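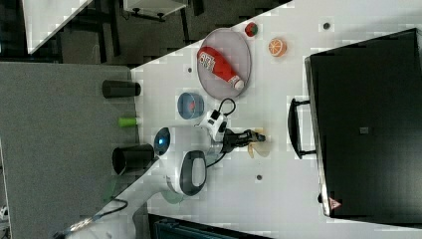

Ketchup bottle on a round gray mesh plate.

Getting your game's demo ready for a show floor

I've now taken Punar, my little puzzle game, to four shows, and I made a mess of the first one. So I'm writing down how I build a show demo these days (it's a separate thing from the demo you put on a store page!).

Start by making a new branch. Mine is called "floor" and nothing on it ever gets merged back. Then cut the game down to 4 minutes of play. I picked three levels from the middle of Punar, dropped the intro text and put one short tutorial room in front.

Next, add an idle reset. If there's no input for a while, the game goes back to the title screen and wipes the save. Mine is a timer that restarts on every button press — it took me an evening, most of it spent finding out that a drifting stick counts as input. Set a decent dead zone before you test it.

After that, hide everything a visitor could get lost in. Quit button, resolution menu, language list, all gone. I keep a volume slider and bind quit to a keyboard combo so I can still get out. 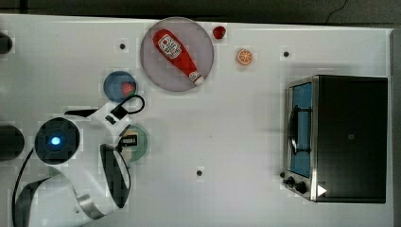

Do I need a separate build for each show?
One build is fine for most of them, as long as you can change the logo and the store link from a text file.

Logging is worth the trouble too. I write one line per session with the level reached and the time played. At Grarside last June I came home with 1277 lines, and a huge chunk of them ended at the same bridge in level two. I'd watched people get stuck there all weekend and still thought it was just bad luck, ha. Sakda Saithong, who helped me with the level design, moved a single lever and the bridge has been fine ever since.

Last step: copy the build to two USB sticks and run it from each of them on a machine that has never seen your project. Do it the week before — I did mine in the hotel once and found a missing font.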